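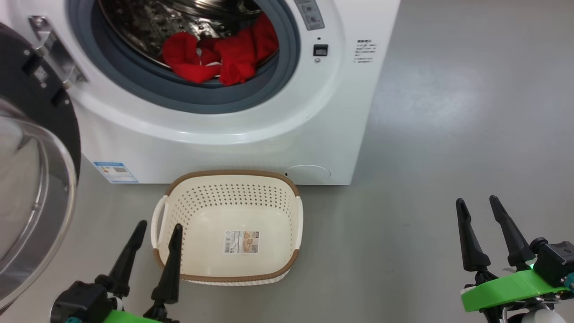
Urkano Laundry Unloading Set
Data card, version 2

Maintained by: Kwame Opoku and Korkor Mahama, Thoroddsen Household Studies
Last revised: Wednesday, February 15, 2023

Summary

The Urkano Laundry Unloading Set documents one household chore: taking clothing out of a front-loading washing machine and placing it in a laundry basket. It contains 306 episodes. Each episode covers a single unloading, with still pictures and a short written record of the load. The set belongs to the Multero collection of domestic tasks and follows the same folder layout as the other parts of that collection.

Contents

episodes/ - one folder per unloading, numbered 001 to 306
loads.csv - garment type, main color and number of pieces for each load
stills/ - pictures of the appliance and its surroundings
notes/ - written remarks by the annotators, in plain text
CHANGES - differences between versions 1 and 2

Of the 306 episodes, 300 have complete records. The remaining six lack an entry in the garment type column and are marked "partial" in loads.csv. Users who need full records should filter on that column before dividing the set.

Appliance

All episodes use a front-loading machine with a white casing. Printed notices on the front panel are in Chinese. They have been left as they are in the stills, and no translation is supplied with the set.

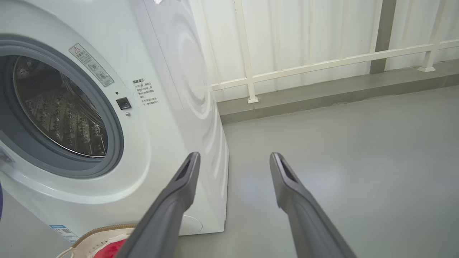
Drum opening, door gasket and front panel notices.

Names of parts

Annotators use a fixed vocabulary for the machine. "Drum" means the perforated steel interior. "Gasket" means the gray rubber ring around the opening, including its inner folds. "Lip" means the front edge of the opening, where clothing may rest partly inside and partly outside. "Panel" refers to the white front surface. Terms such as "seal," "rim" and "tub" appeared in version 1 and were replaced in 77 records.

Position of clothing

Each record states where the load lies when the episode begins. Three values are permitted: back, middle and front. A garment that touches the gasket is recorded as front, even when most of it lies deeper in the drum. Garments that overlap so closely that they cannot be told apart are entered as one bundle. 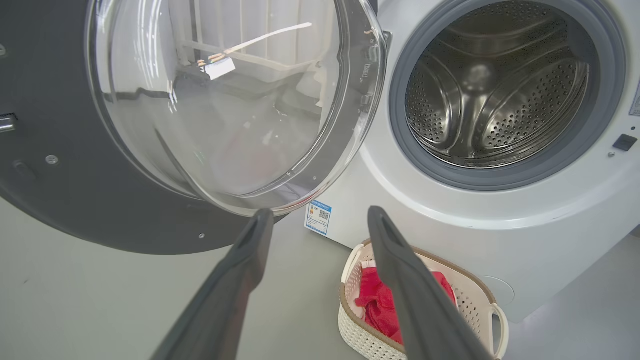
Door position is recorded separately from the position of the clothing. The permitted values are closed, partly open and fully open. Fully open applies when the door has swung clear of the drum opening, with the glass bowl to the left of the gasket and the lock slot on the right side of the opening uncovered. Annotators should judge the position from the door frame, as reflections in the curved glass can be mistaken for items behind it.

Known limitations

Reds and pinks are overrepresented, and 44 loads consist of a single garment. Bedding and towels are not included; they are covered in the Dukau set, which has its own data card. The color column gives only the main color of a load, so trim and lining are not searchable.

Corrections

Corrections should name the episode number, the column and the proposed value. Korkor Mahama reviews changes to loads.csv, and Kwame Opoku reviews changes to the vocabulary. Accepted corrections will be included in the next version, planned for May.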